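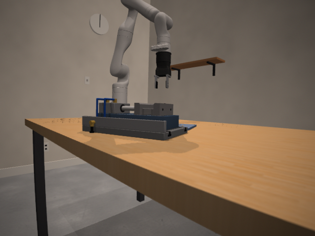
Control descriptions at our club relays are still written by hand, and the Dumdale event in February showed the cost of it. Three teams were disqualified for punching a control one code away from their own, and in each case the printed description was ambiguous. A description should fix a single point on the ground. It should work the way two slender fingers pointing straight down over a vise-like fixture do, with a gap between them and little room for argument about where they are aimed. "Boulder, north side" does not do this on a slope with 22 boulders.

My proposal is that every forked control be separated from its nearest sister control by a different feature type, and that the planner and the controller write the descriptions separately before comparing them. Agnes Sjögren planned the Zarkstead night relay this way. The comparison took one evening and changed 2 descriptions out of the full set.

The usual objection, put to me by Spyros Kontogiannis, is that small organizers lack the time. I do not accept it. A course that 314 runners will use deserves an evening of checking. Forking exists to break up following, and a runner who reads the sheet correctly should never lose a leg to it.

The Drimance relay closes its course file next month. The rule could be tried there first.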